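Red, white and the forty-minute fold

Sorting washed textiles is slow work, and most of the time is lost before anything is folded. At Wonderach, a small linen and kit service that washes for sports clubs and guest houses, Theano Mavromatis has spent since March timing each stage with a kitchen timer and a notebook. Her figures put folding itself well behind the step that comes before it, which is finding an edge.

A heap of cloth has very few useful features. A flat towel has four corners and four hems, but in a heap most of them are on the inside. The usual approach is to lift the piece at its highest point, let it hang, and look for the lowest corner. Mavromatis found that a practised folder needs 9 seconds on average to get from heap to first corner with a plain bath towel, and 13 with anything that has a lining, a panel or a stretch trim.
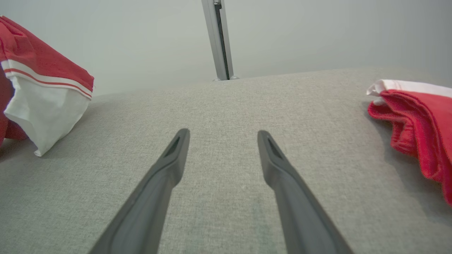

The surface matters more than most households would expect. On a polished table, cloth slides when it is pulled and the half already straightened moves with the half that is not. On a woven cover with some padding under it, the lower layer stays put. The cost is that a grippy surface also holds creases in place, so the piece has to be lifted clear and laid down again. Dragging it flat does not work.

Wonderach tried three coverings. The first was bare board. The second was a cotton sheet pinned at the corners, which rucked up by mid-morning. The third, sold to the trade by Lapointe, is a close-woven grey cloth over a thin pad, and it has stayed. Grey was chosen because both white and strong colours show against it, and lint of either kind can be seen and brushed off between loads.

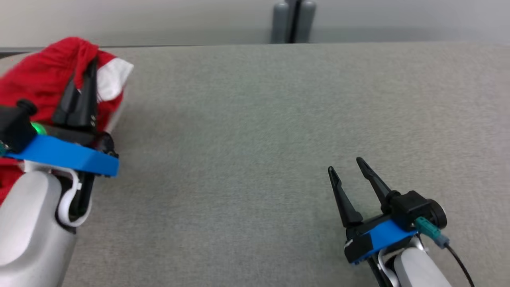 Colour is the next variable. Loads are sorted by dominant shade, which is adequate for plain goods and poor for anything with a contrasting part. A piece that is bright red over most of its area, with one white section near the edge, belongs by weight of fabric with the reds and by risk of staining with neither. The service washes such pieces cool, on their own, and dries them promptly. Damp red laid against white for an hour is enough to leave a mark if the dye is loose.

The white part does have a use at the table. It gives the folder a landmark. Achilleas Bakalis, who trains new staff, teaches them to look for the contrast first and to work outwards from it, as a band or panel nearly always runs parallel to a hem. In his test batch of 219 mixed pieces, those with a visible band were squared up sooner than plain ones of the same size, even when the fabric was heavier.

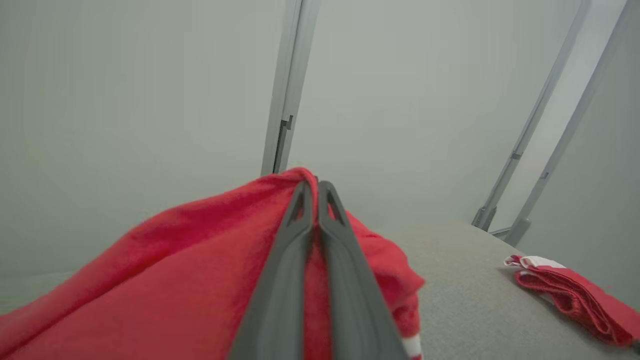
Thickness sets the number of folds. Fleecy and looped fabrics do not compress well, and a third fold usually springs open. Bakalis stops at two and then rolls the piece if it has to fit a narrow shelf. Thin knits will take three folds, but they need support across the full width when moved, or they sag in the middle and the edges drift apart.

Storage follows from this. The Grillow shelving at Wonderach has openings sized for a stack of 10 folded hand towels. Rolled pieces go in the Zuten bins underneath, ends outward, so that any band or trim can be seen without unpacking. Large towels are kept flat on the lowest shelf with the fold facing the front.

For use at home, the same order of work applies. Clear a padded surface larger than the biggest piece. Take out anything with a contrasting panel and do it first. Lift from the top, find a hem, lay the piece down once and smooth from the middle towards the sides. Leave thick items until last, and let them cool fully after tumble drying before they are stacked.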